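3.2 The basket and the question of what counts as put away 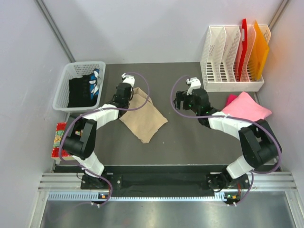 Figure 2. Perforated basket with folded black garment and blue-and-white patterned item; red patterned box just below.

The first thing our households taught us is that putting clothes away is a matter of opinion. In the interviews at Pevelside we asked each person to tell us when the laundry was finished, and received answers ranging from "when it's dry" to "when my mother has gone home". Between these two positions lies most of domestic life, and a good deal of it is kept in baskets.

The literature has tended to treat the basket as transport. Clothes go in at one end of the house and come out at the other, and the basket waits by the machine for its next load. Gilchrist's early notes for the Esholm study follow this line faithfully for 3 pages, after which she visited a house and stopped. What she found there, and what we found again in most of the homes that followed, was the basket as furniture. Clothes were folded, placed in it and left, and over the following days people dressed from it with no sign of guilt until we arrived with a clipboard.

We call this state the settled basket. A settled basket differs from a basket in transit in that at least one item has been folded and somebody is prepared to defend the arrangement. Figure 2 shows a small one. The black garment has been folded and lies in the basket; the patterned piece is tucked in at its right side. Under the coding scheme described in Section 2 the first item is scored as folded without discussion. The second gave us more trouble than any other category of item in the study.

The difficulty is the word "tucked". Ellery, who coded the first half of the material, took tucking to be a form of folding carried out by someone with other things to do. Lo, who coded the second half, took it to be a form of giving up. Both positions were argued at length, and on one Sunday by telephone. Agreement between coders on folded items was so good as to be dull. On tucked items it was poor enough that we added a separate code, T, and went back through all 405 basket entries to apply it. We recommend that others do this at the start.

Once T was in place a pattern became plain. Tucked items were most often the small, the slippery and the patterned, and they were nearly always at the side of something folded. Our participants explained this in terms of space. One man in Pevelside told us that a folded jumper "makes a wall" and that it would be a waste not to put something against it. A woman two doors down used the same gap for socks, tea towels and on one occasion a library book. The folded item, in other words, lends some of its respectability to its neighbours – a service it performs without being asked.

Nearby objects deserve a word as well. Boxes, tins and bags turned up beside settled baskets often enough that Kereama proposed recording them, and we now note anything standing close by, as with the red box in Figure 2. We had expected such things to be part of the laundry in some way. They were mostly on their way to other rooms, and had stopped where the basket stopped. When asked, people spoke of the box and the basket as a single job. It was a job they intended to do later.

Colour had less effect than we had supposed. Ruawai's pilot work at Gamlow suggested that dark clothes are folded with less care, as the creases show less, and we had looked forward to confirming this. Dark garments in our sample were folded as squarely as pale ones. They were merely folded by people who complained more about lint.

The basket itself was usually plastic and usually full of holes. Participants gave ventilation as the reason for this, and went on to store perfectly dry clothes in it for a week. Several said they could see through the sides whether anything was left that was fit to wear, which strikes us as the better argument. Solid-sided baskets, where we met them, were emptied less often and contained more surprises.

Two cautions apply. A picture of a basket gives its contents at one moment, and cannot say whether it has only just been filled or has been sitting since June. We therefore coded age from the interviews alone. Second, people tidy for researchers. Three households had plainly refolded the top layer before we came in, and one had ironed it. We kept these in the sample and coded the layer underneath wherever we were allowed to lift it. Permission was refused twice, in both cases with some force.

Section 3.3 turns to drawers, where the same clothes go to be lost more thoroughly.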